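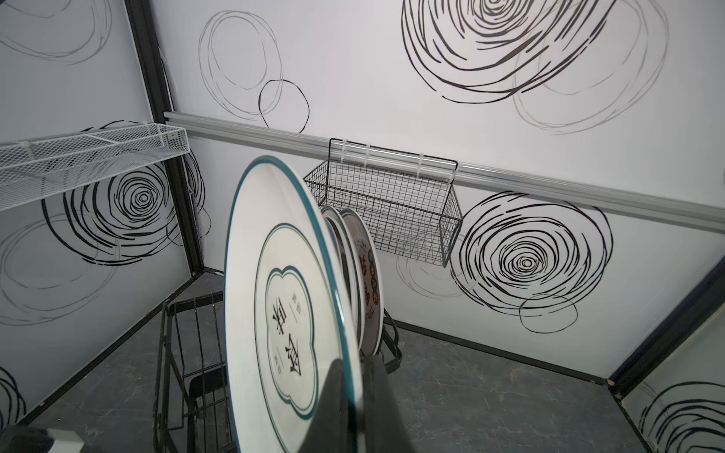 Chapter 6: Plates, Racks and Baskets

Home | Contents | Previous chapter | Next chapter
Print this page | E-mail this page

Most people learn to put away dishes by watching somebody else at home, and so they continue the habits of that person for the next 40 years. In this chapter we study the plate rack more slowly. You will need one wire rack and a few plates of your own kitchen. They do not have to match.

A plate is easiest to store when it stands on its edge. It takes little width, both faces are open to the air, and you can take one plate without lifting the others. The wires of the rack must hold it low, near the rim. When the wires are too far apart the plate leans on its neighbor, and the rims begin to touch and chip.

Plates with a printed rim or a picture in the middle need some extra care. Wellington Nogueira, in his notes for the Breltden housekeeping course, asks students to hold such a plate only by the rim - never with the thumb on the printing.
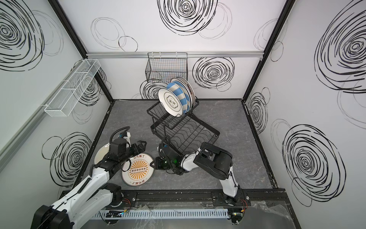

He also asks them to move one plate at a time, and to fill the rack from the back to the front. With this order the hand does not have to pass over plates that are already standing. A rack with two tiers is filled in the same way, and the plates go in the tier that has slots for them.

Small things should not be put between the plates. A wire basket hung on the wall above the rack is a better place for them, and it leaves the counter or floor free. Section 2 explains how to choose the height of the basket. Before you read it, measure the widest plate you own and write the number down - we will use it in the first exercise.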